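The Patience of Small Machines
How a modest software team in Todville is teaching robots to think before they reach

There is a particular kind of quiet that falls over a room when a robot arm stops to make up its mind. I had been warned about it before I went to Todville, and I still found myself leaning forward in my chair, rather as you do when a child on a stage has forgotten the next line. Then the arm moved, quite gently, and everybody went back to their keyboards.

I had come to see Stestine, a company that makes no robots at all. It buys its arms ready built, bolts them down and then spends its days and a good many of its evenings writing the software that tells them where to go. The product is called Urosora, and if you have heard of it you probably work in a warehouse, or are married to someone who does. It is a planner, in the trade's own word, and it sits between the part of the system that looks at the world and the part that turns the motors.

I had supposed, as I think most of us would, that the looking was the hard bit. Twenty years ago it was. These days a decent perception program will find a lemon on a table quickly enough, and give you a fair guess at which way up it is lying. What it hands over, though, is a guess with a number attached, and the question that keeps people at Stestine late is what a planner ought to do when the number is poor. Should it have another look from a different angle? Should it reach anyway and feel its way with the fingers? Or should it leave the awkward thing until last, by which time its neighbours may have been cleared away and the view may be better?

Older software tended to settle all this in advance. Somebody wrote down a list of steps, and the arm followed the list until it finished or knocked something over. Urosora keeps its list in pencil, so to speak. It plans the whole job, carries out the first piece, looks again and then plans the whole job afresh. The fresh plan has to be ready within 500 milliseconds or the pause starts to show, and I was told with some feeling that the first version, which went out to its earliest customers one May, took a great deal longer than that. One of them sent back a video of the arm thinking, set to piano music.

Two arms make everything harder, as anyone who has shared a small kitchen will understand. Each must know where the other is and, more to the point, where the other is about to be. The simple answer is to let them take turns, and for a long while that was what everyone did. Stestine's engineers prefer to give each arm a sort of moving bubble of space and time, and let the planner haggle over the places where the bubbles touch. I spent a happy hour watching this on a screen, the bubbles drawn in pale grey and swelling and shrinking like something at the bottom of a pond, and I am afraid I asked for it to be played again more than once.

The tests themselves are homely. Much of the work is done with baskets and the sort of odds and ends that collect in a kitchen drawer or a toy box, and there is good sense in this. A square block tells you very little about a planner, because nearly any grip will do. Something round with a hole through the middle is another matter.
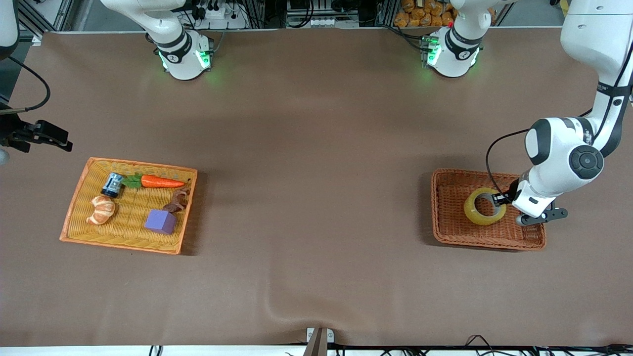

A roll of tape can be pinched across its rim or held by its whole width, and each choice rules out certain ways of putting it down again. The planner has to think about the end of the journey before it closes its fingers, and that, I came to see, is most of what Urosora is for. The library of recorded trials now stands at 2,533, and every change to the code is run against 900 of them overnight in simulation. If the results come back worse in the morning, the change comes out again, however clever it was and however fond of it its author had become.

Not everybody is persuaded. Ruiz-Ortega, a rival firm with a larger office and a much larger advertising budget, has put its money on learned control, in which a network is shown a great many examples and works out the movements for itself, with no planner to speak of. The people at Stestine are more generous about this than I expected. They use learned parts themselves, chiefly for choosing grips, and they were happy to admit that a trained network can have a lovely easy way of moving. Their worry is over what happens on a bad day. When Urosora makes a mistake it leaves a record of every choice it considered and why it turned the others down, and an engineer can sit with a mug of tea and read it through from top to bottom.

I was shown one of these records. It ran to 13 pages, and concerned a spoon.

Before I left I asked whether I might have a go at the controls, and was found a stool and a laptop. My task was to write a rule of my own, and I chose a cautious one, asking the left arm to wait whenever the right was moving. It seemed only polite. The simulator ran it without complaint and reported that the job would now take nearly twice as long. Somebody kindly showed me which line to delete – and we ran it again.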